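Ticket 558 – Spare fingers and second cell, budget hold
Queue: Equipment requests, Coltstead site
Status: Waiting on requester
Priority: Normal

Opened by Marion Shearer, Sunday

The purchase form for the second picking cell will not go past the cost page. It accepts the arm and the controller, then stops at the gripper line with "category missing". I have tried it under Tooling and under Capital and get the same message both times. The quote from Muner runs out at the end of January, so I would like this cleared before then.

Purchasing desk, 9:40

Tooling is closed to anything sold as part of an arm. Please split the quote. The arm, controller and gripper go on one line as Capital. Spare fingers, cables and clamps go under Consumables. Did Muner price them separately?

Marion Shearer, 10:15

They did not. I have asked for a new quote with the spares broken out. We want 6 sets of fingers and 11 spring clamps. Junholm sells the same clamps for less, so those may come off the Muner order.

Purchasing desk, 13:05

Fine. The Junholm order can go through as a small purchase with no hold. The form also wants a service allowance for year one. Last year's figure for the first cell was some 106 hours – please confirm or change it. The reviewer asked what kind of items the cell has to handle, as that decides whether one gripper type is enough.

Marion Shearer, 14:30

Keep the hours as they are. One gripper type for now. I left the second type on the form as an option with no money against it. Items are mixed household goods in a divided metal bin: a hand trowel, a dish brush, a cup, a wide paintbrush, an apple. Current cell attached.

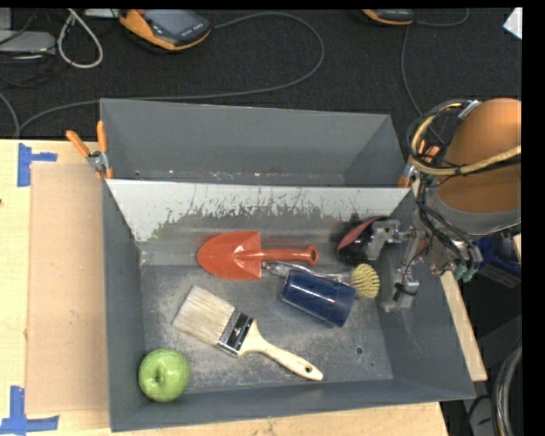
Hầu, 15:10

Please put a price on the optional gripper even if you don't plan to buy it this year. The form drops any line with a zero, and adding it back later means a new request. Once the split quote is in, I can release the hold the same day.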